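Call for participants: working group on good practice for hand-held gripper work in homes

Oltholm, 29 June 2018

Zudora is looking for 15 people to join a working group that will write and test a code of practice for recording household tasks with hand-held grippers. The group is led by Afshin Ghorbani and meets at our office in Oltholm. The first draft of the code was made in March by Zudora together with Deltine. It has 40 rules, and we already know that several of them are difficult to follow in a real bedroom or kitchen.

We would like to hear from people who have done this kind of work themselves, with clothes, bedding, dishes or similar things. Experience in safety, in cleaning services or in home care is also very welcome. You do not need to be an engineer. You should be able to read a technical text in English and to say clearly when a rule is not good.

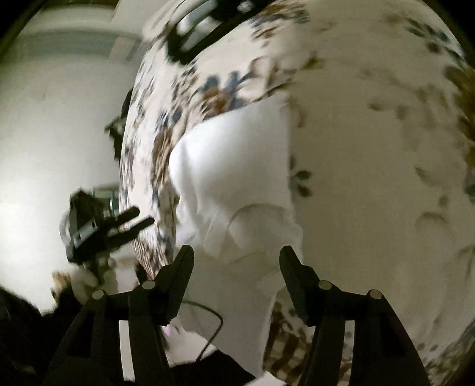
Handling a white cloth on top of floral fabric, with a second gripper held at the left.

The draft has four parts: consent of the people who live in the home, the safety of hands and fingers near the jaws, the care of cables, and the treatment of private objects. The part on soft materials is the weakest one. It says that the operator must keep both grippers in view at all times, but it does not say what to do when a large blanket is between them. We received 93 comments on this part alone, and the group will start with it.

What we ask from you: six meetings of two hours, some reading at home, and one practical day where you try the rules with the tools in your own hands. Participants receive 216 euros for the practical day, and travel costs are paid. All members will be named in the final text, unless they prefer not to be.

To apply, please send one page about your experience to Afshin Ghorbani at Zudora. Please mention also one rule which you think every operator should follow. If you work for a company that sells grippers, you can still apply, but you must tell us this in your letter.

12 shares | 3 comments

Related items
Schnyder publishes checklist for cable care
Consent forms for home recording: questions from operators
Deltine seeks trainer for new operators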